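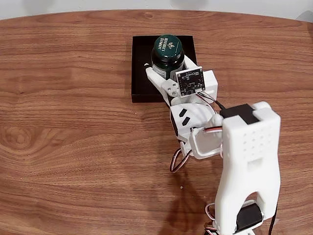
木の板にあるもようは、どうしてできるのですか?

木が一年ごとに太くなっていくときにできる「年輪」が、板の表面に出ているからです。年輪のすじを板の上で見たものを、木目(もくめ)とよびます。

年輪のでき方

木の幹は、皮のすぐ内側にあるうすい層で太くなります。この層を形成層(けいせいそう)といいます。形成層は、内側に新しい木の部分を、外側に新しい皮の部分をつくります。

日本のように四季のある場所では、木は春になるとぐんぐん育ちます。このときにできる部分は、色がうすく、やわらかめです。夏から秋にかけては育ち方がゆっくりになり、色がこくてかたい部分ができます。冬はほとんど育ちません。そして次の年、3月ごろからあたたかくなると、またうすい色の部分ができはじめます。

うすい色とこい色がひと組で一年分です。切り株の輪が20組あれば、その高さのところで20年分育ったことになります。一年じゅう暑い熱帯の森では、はっきりした年輪のない木もたくさんあります。

まさ目と板目

同じ丸太でも、切り方によってもようが変わります。おもな切り方は二つあります。

まさ目は、丸太の中心に向かって切った板のもようです。すじがまっすぐにならびます。そりにくいので、おけや、しょうじのわくなどに使われてきました。

板目は、中心からずれたところを切った板のもようです。山や波のような形になります。一本の丸太から広い板をとりやすい切り方ですが、かわくときにまさ目の板よりそりやすくなります。

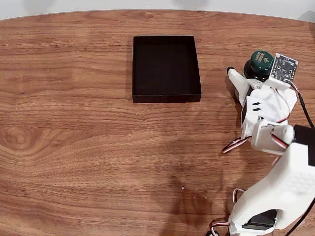

もうひとつ、板でよく見つかるのが節(ふし)です。節は、枝のつけ根だったところです。幹が太くなると、枝の根もとは少しずつ幹の中につつまれていきます。そこを板に切ると、丸い形やだ円の形があらわれます。まわりの木目は、枝をよけるように曲がります。川の水が石のまわりを流れるようすに似ています。

節には、生き節と死に節があります。生きている枝がつつまれたものが生き節で、まわりの木としっかりつながっています。かれた枝がつつまれたものは死に節です。まわりとつながっていないので、板にしたあとでぬけ落ち、穴があくことがあります。

木の色のちがい

丸太の切り口を見ると、中心のほうがこい色をしている木があります。こい部分を心材(しんざい)、外側のうすい部分を辺材(へんざい)といいます。辺材は、根からすい上げた水の通り道です。心材はもう水を運びませんが、虫やくさりに強い成分がたまっている木が多く、家の柱などに使われます。

色は木の種類によってもちがいます。スギの心材は赤っぽく、クルミの仲間にはこい茶色のものがあります。ヒノキは全体にうすい色です。

調べてみよう

紙とえんぴつで、木目をうつしとることができます。もようのでこぼこが手でわかる板をさがして、うすい紙をのせ、えんぴつのしんをねかせて軽くこすります。つるつるにぬってある板では、うまくうつりません。

うつした紙には、板があった場所と、わかれば木の名前を書いておきましょう。節があったら、まわりの線がどちらへ曲がっているかも見てください。

ことば
形成層:幹を太くする、皮の内側のうすい層
心材:丸太の中心に近い部分
辺材:丸太の外側に近い部分

文:インゲル・ヴィグフスドッティル
2018年9月3日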